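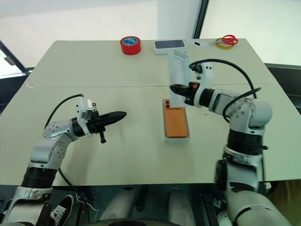 Flenavau Two-Arm Unboxing Cell, used, with grippers and wrist cameras
Equipment > Bench Automation > Used and Tested
Condition: working, with one open fault (read before you ask for a quote)
Seller: Zurbridge Used Equipment
Availability: one unit, pickup or freight

The Flenavau cell is sold as a bench system that can open retail phone boxes, take the phone out and put it back without a person touching the carton. The maker's sheet says "gentle on any packaging." We have had the unit on our bench since April and we would not put it that way.

It does open boxes. It also has a grip force fault that we have been able to reproduce and have not been able to fix, and the price reflects that.

The fault

When the right gripper closes on a box lid, the controller is supposed to stop at the force you set. Most of the time it does. Now and then it reads the lid as "no contact" and keeps closing until it reaches the position limit. On a stiff carton you get a dented lid. On a bare phone you could get something a lot more expensive.

We ran 4,000 close-and-release cycles on box lids and logged 102 overruns. No alarm came up on any of them. The screen showed a normal grip every time, and that bothers us more than the dents do.
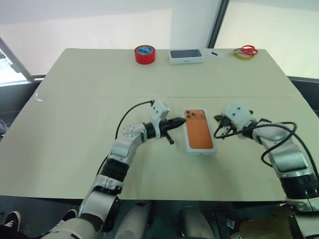

Rostami, who supplied the gripper controller, told us the cause was cable drag pulling on the wrist and upsetting the force reading. We re-routed the cables and ran another 100 cycles. Still 2 overruns. You can call that an improvement if you like small samples. We don't think cable drag explains it, and we have asked for the raw force log format twice.

Their second answer was a firmware update. It changed the wording on the status screen. The overruns came back the same afternoon.

What we checked

Force zero at startup: good
Finger alignment, left and right: good
Finger pads: some wear, replaced once, no change in the fault
Wrist camera mounts: tight
Emergency stop: works from both buttons
Soft stop on force limit: NOT reliable on right arm, see above
Left arm: no overruns logged, though it ran far fewer cycles, so don't read much into that
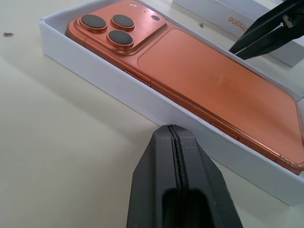
The position limit is the one setting we trust. If you set it by hand for each carton size, an overrun has nowhere to go and the worst you get is a firm squeeze. It takes a few minutes per size and it defeats the "any packaging" claim, but it holds up. Lifting a phone out of an open tray needs its own limit. Do not reuse the lid setting.

Safety

Treat the force limit as missing. The brochure calls this cell hand-safe on the strength of that limit alone, and we disagree. Keep hands off the table while the arms are powered, including when they are standing still between moves. Anyone changing cartons should press the stop first. If your plan depends on a person and the arms sharing the table, buy something else.

What's included

Two arms with base and controller
Two black parallel grippers
Two wrist cameras
Spare finger pads, one set
Printed manual (the chapter on force calibration is wrong, ours has pencil corrections)
Full cycle log on a memory stick

Not included: table, cartons, phones, tape, any warranty on the right gripper.

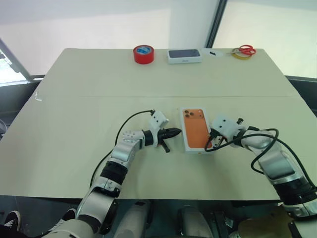 Mahnaz Mousavi
Bench testing, Zurbridge

A few buyers have asked whether swapping the right gripper cures it. I don't know. Dardo Figueroa at Sirnow has the same model and says a new gripper bought him a quiet month before the overruns started again. He has no log, so take it for what it is. My own guess is the controller board, and I haven't had a spare to prove it.

I will run the lid test for any serious buyer, on your cartons if you ship them to us. Please send enough to ruin a few.

Price on request. Returns accepted on everything except the fault described on this page.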